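Jiser Trial Papers: README

Version 2 of the collection. If you have version 1, please delete it. The pages of the second defence speech were in the wrong order, and several readers wrote in to admire its daring structure.

What you are getting

598 text files, one per document, transcribed from the papers of the Jiser printers' trial. The defendants ran off a strike newspaper on the Paulík press and were charged with incitement. The court sat far longer than anyone had planned for, partly owing to the judge's habit of adjourning whenever the gallery laughed. The gallery worked this out by the first Thursday.

Included are the indictment, the daily hearing notes, letters between the two defence lawyers, and the bills. Please don't skip the bills. They are the only papers on which both sides agree about what happened.

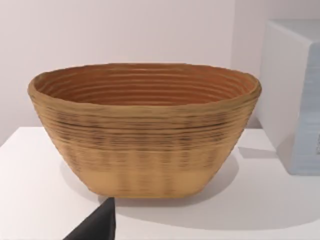 Coiled oval bowl on a white tabletop (render).

Who did the work

Malathi Fernandes transcribed the hearing notes. Radomír Vondráček did the letters, including those in which counsel stopped speaking to each other and carried on by post from adjoining rooms. Felicidad Bautista checked both and is responsible for the house rules below. Complaints about the house rules go to Felicidad, who will send them back with corrections.

File names

Each name starts with a letter for the type of paper (H for hearing notes, L for letters, B for bills), then the box, then the running number. X means we argued and lost patience. Dates are inside the files, never in the names, as the court clerk went on writing July well after July was over.

House rules for the transcription

Spelling is left as found. The prosecutor's name turns up in four forms, one of them rude, and all four are kept. Square brackets hold our guesses. A double question mark inside brackets means the two checkers guessed differently and neither would budge. Crossings-out are kept wherever they can be read, and the judge's usually can.
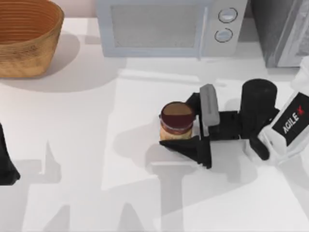 Line breaks follow the paper in the hearing notes but not in the letters. We meant to be consistent and then met the letters, which run up the margins and finish on the envelope.

Known gaps

The closing speech for the prosecution is missing. A newspaper summary stands in for it, marked X. Box 2 got damp at some point before it reached us, and up to 60 files from it have lines we couldn't read. They are listed in gaps.txt. The jury list was never in the boxes at all, whatever the old finding aid says.

Searching

Dullon, the small search script in the tools folder, reads the whole collection and ignores accents, so Vondracek will find Vondráček. It won't find a word split across two lines. Ľubica Vlček wrote it over a weekend and has asked us to stop calling it a platform.

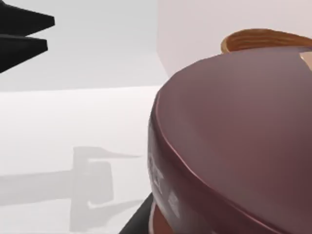
Use and credit

Teach from it, quote it, print it out and write on it. Credit the collection as Jiser Trial Papers, version 2, with the file name of anything you quote. Please don't quote our bracketed guesses as if the witness had said them. It has been done once already, in a book, with an exclamation mark added.

Corrections

Send the file name, the line and your reading to Přemysl Kratochvíl, care of the Niltetby reading room. Scans of the original page can be had from the same address. He answers everything in the order it arrives, and the queue is currently somewhere in the letters.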